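# The round table stays

I have been going on about tables for months, so it's only fair that you get the full report. The round one has won! After all the measuring and the sketches on the backs of envelopes, the big rectangular desk I had my heart set on in August is off the list, and I couldn't be happier about it.

Some background for anyone new. I work out of a shared space a few days a week, and when I started there I was a firm believer in corners. Corners give you somewhere to push the stapler. Corners tell you where your stuff ends and the next person's begins. Then I spent a whole afternoon at the round wooden table with Aisling and Philomena, sorting through a box of bits for the spring open day, and I came home and told Declan that we'd been wrong about everything (he took it well).

What I love is how the color behaves. It's an orangey tan with a light grain, and when the daylight comes in through that tall arched window the whole top warms up. I've tried to match it on paint cards and got nowhere. The closest was a Davadon sample called Toasted Oat, and even that looked gray next to the real thing.

And then there's the way people use it. You can drag up any old chair – the white one, the black mesh office one, whatever is nearest – and it fits. Nobody gets stuck at the head of the table. 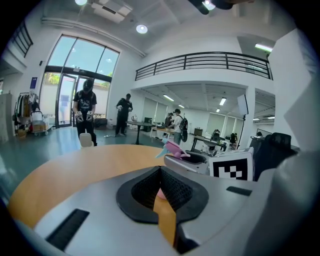
The room helps too, of course. High ceiling, white everywhere, a mezzanine overhead, trees outside the glass. A dark table would have sat in there like a parked car. The pale orange wood gives your eye somewhere to land, and it gets on beautifully with the blue-gray floor, a pairing I would never have picked from a catalog.

I also love what bright little plastic things do on that wood. Pink and light blue together can look a bit much on a white desk. Put them on that warm top and they're cheerful, like candy on a cutting board.

So, the plan at home. Declan found a secondhand round top, 70 inches across, from a guy clearing out a workshop, and it came with 4 legs in a separate bag and no screws. Fionnuala thinks it's too big for our back room and she may well be right. We taped a circle on the floor and walked around it with coffee mugs for an evening, bumping into the radiator every time, and I still said yes.

Next job is sanding. Tomás swears by going slowly with a fine grit and then oil, two thin coats, wiping in between. I'll try the underside first and see how orange it wants to go. If you've oiled a big round top without leaving a ring where you stopped and started, please tell me how in the comments!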